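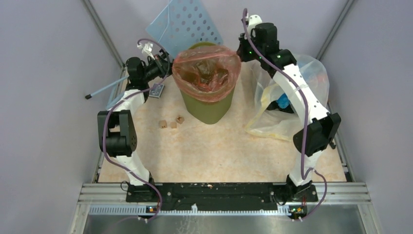 An olive-green bin with its liner folded over the rim, and a clear bag lying next to it.

Bin bags, then! I know, I know, but I've had more messages on this than on the bus timetable, so let's get into it. From October, Hultalbridge is changing the way small bins get emptied in the shared buildings, and that takes in the library, the Ehlers Rooms and both floors of the Livden workshops. Full liners will have to be tied and taken out in one go, with a fresh one put in straight away, and clean plastic film goes in a separate sack by the back door.

It's the film that has got people talking. Up to now most of us have stuffed old bags and wrapping in with everything else (guilty, I'm afraid, for years) and the new contractor, Rellano, won't take it like that. They want it empty, dry and free of food. A crisp packet doesn't count as film, before you ask, and neither does a liner that has had rubbish in it.

There are 109 bins on the list, which was more than I'd have guessed, and the town is buying in about 400 liners to get everybody started. After that each building orders its own. I asked Reinhold Brandes at the town office whether the thinner liners would be any good, as the last lot split if you so much as looked at them, and he told me these are a bit longer, so there's enough to fold well down over the top and it shouldn't slide in when something heavy is dropped on it. I tried one in my kitchen bin at home and had a good hand's width to spare all round, so I'm cautiously pleased.

The film sacks will be collected at 5 in the afternoon, every two weeks to begin with. Squash the stuff down before you tie the sack, please, because plastic springs back up and a sack full of air takes as much room on the lorry as a proper one.
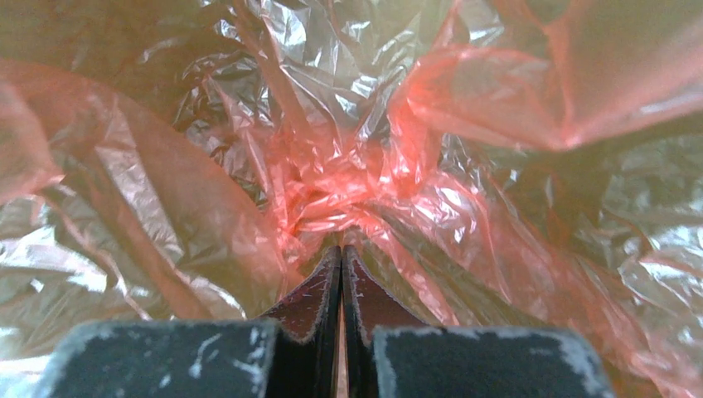 Zoltán Lakatos wrote in to say he's all for it, but he'd like to know who is meant to sort out clear bags from coloured ones, and whether it matters if they get mixed. Good question! The town office says mixed is fine as long as it's all clean. He also asked for a spare roll to be left in the bottom of each bin, under the liner, and that has been passed on to Rellano.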